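Category: Safety & Compliance > Benchtop and Household Manipulation

Rebane Workcell Practice Kit for Shared Kitchen Environments

The Rebane Workcell Practice Kit is a set of printed procedures, floor and counter markings, and record forms for laboratories that operate robot arms among ordinary household goods. It is supplied by Rikent and is intended for sites where people and arms use the same counter at different times of the day.

The kit does not replace a risk assessment. Each site remains responsible for its own assessment and for following the instructions issued by the manufacturer of the arm. The procedures set out a common way of preparing the counter, handling dishes and utensils, and recording what was done, so that an operator trained at one site can work at another without learning a new set of habits.

Procedures are grouped by stage of work. Before power is applied, the operator confirms that the base is clamped, that cables are clear of the full path of the arm, and that the emergency stop can be reached from the operating position. Cables that cross the work area are to be tied back or routed overhead with enough slack for the wrist to turn. 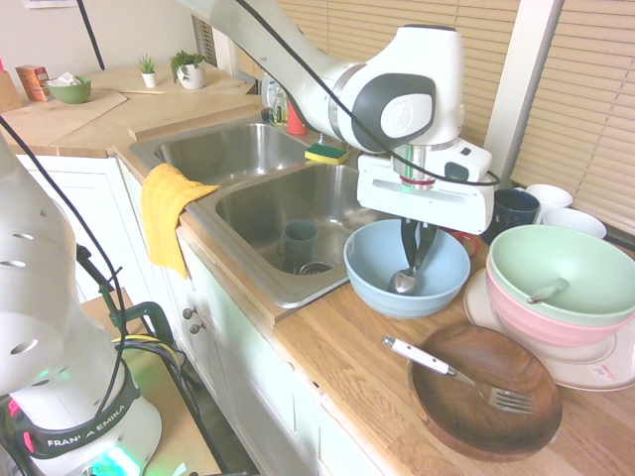 Utensils require separate attention. Forks, spoons and other metal items are to be gripped with the fingers pointing down, and the first lift of any new item is made at reduced speed. Sharp knives are excluded from all procedures in the kit. Glass and thin ceramic items may be used only after the gripping force has been checked on a plastic item of similar size.

Sinks are treated as a wet zone. No part of the arm above the gripper fingers may enter the basin, and the tap remains closed while the arm is powered unless the site has approved a written exception -- a blank form for this purpose is included. Sponges, towels and soap may stay at the sink during operation if they are listed on the setup sheet.

Contents
Procedure binder, 2 copies
Counter marking tape, 30 m
Setup and shutdown record forms, pack of 800
Wall card, stop and recovery steps

The binder was revised by Radwa Ghoneim and reviewed by Thiện Đỗ of Mevine. The current revision is dated December 8, 2020 and replaces all earlier printings. Holders of the previous binder may request replacement pages at no charge until the end of January.

Sites using the Grarkura record system may enter completed forms directly. Paper forms should be kept for the period set by the site -- the binder recommends retaining them until the next full assessment of the workcell.

Refill forms are sold separately in cartons of 2,000. Orders and requests for replacement pages should state the revision date printed inside the front cover of the binder.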